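Shirin Sadeghi
@shirinsadeghi · August 22, 2024

OK so I finally moved off the balcony and into a place with an actual yard, and I have thoughts about growing food in a rental. Thread, sorry in advance 🧵 1/

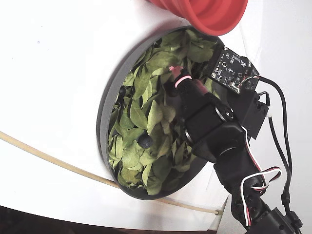 Leaves in the grey tray, plus two little dark round things.

2/ Background for new people: five years on a second-floor balcony in Trirkesville, facing the wrong way, with a downstairs neighbour who did NOT love my watering. Moved out to Privville in June and inherited a strip of dirt behind the garage that somebody had covered in white gravel.

3/ First thing I did was ask the landlord, in writing, what I could dig up. Get it in an email! Mine said anything except the cedar hedge and the lawn out front. I have read that email more times than I've read some novels.

4/ The gravel took me and Zsolt two evenings and one very sore back (his). It's sitting in buckets by the fence so I can put it back when I leave. If you ever rent, keep whatever you take out. Future you will be grumpy but will get the damage deposit.

5/ Soil underneath was grey clay, the kind you could throw a pot with. I spent $239 on compost and topsoil and nearly cried at the till. My neighbour Rozália told me afterwards that the city gives compost away at the depot every spring. Thanks Rozália, love you, wish we'd met sooner.

6/ Since I planted so late I stuck to quick stuff — greens, radishes, bush beans, a few herbs from the market. The radishes were all leaf and no radish. The beans are going bananas and I'm leaving bags of them on people's porches like a weirdo.

7/ Someone asked about the water bill. I don't pay it directly but I did pick up a used rain barrel for cheap, and it fills off the garage roof in one decent storm. Put a screen on top or you'll be farming mosquitoes. Ask me how I know.

8/ Things I'd skip: the fancy tomato cages, the moisture meter, and anything labelled "patio blend". Things I'd buy again: a good hose nozzle, proper gloves, and the ugly foam kneeling pad I made fun of my mum for owning.

9/ Next up is garlic, which goes in this fall. I've never done it. Soon-im swears by planting it after Thanksgiving, Rozália says before, and I'm not getting in the middle of that one. Will probably do half and half.

10/ If you rent and grow stuff, tell me what your landlord said yes to! Especially raised beds — I want to ask for one next year and need ammunition.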